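## 3. The route and our daily stages

Our project studied how a small group can travel overland from Gitia to Katberg with one van and a low budget. The full distance was 2,674 km, and we divided it into 11 stages. The longest stage, from Minja to the border, took us the whole Saturday, as the road was under repair in many places.

We wrote down fuel, tolls and camping fees every evening. The campsite at Trerkex was the cheapest, but its showers were closed – we learned this only after paying.

### 3.1 Height and clothing

The highest pass lies at 1,665 m, and the nights there were much colder than we had planned.
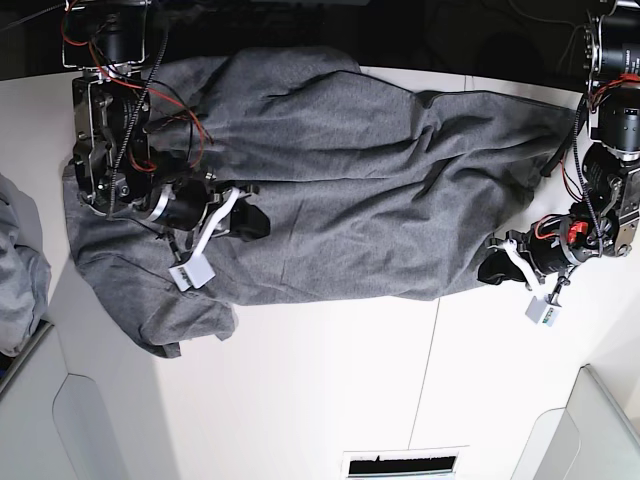
Packing was the weakest part of our preparation. In the questionnaire after the trip, all members wrote that they had carried too many thin shirts and too few warm things for the evening. For a next group we recommend one soft grey piece of this kind per person, even though it fills much space when it is not folded well. It should stay near the door of the van and not under the food boxes, as ours did until Minja.

The costs of each stage are given in section 4.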